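Thank you to everyone who came out for our family reading evening, even with the slush, and a special thank-you to Aurelia Fuchs, who stayed until the last little coat was zipped. We gave away 182 picture books — our best year yet!

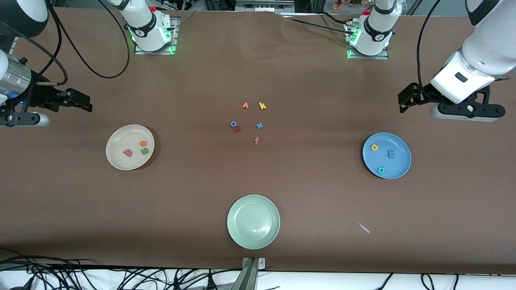 Reading at home doesn't have to mean sitting still with a book, and plenty of our youngest readers would much prefer to wiggle. Foam alphabet letters in a loose heap on a brown tabletop are plenty to begin with, so let your child fish out the ones in her own name.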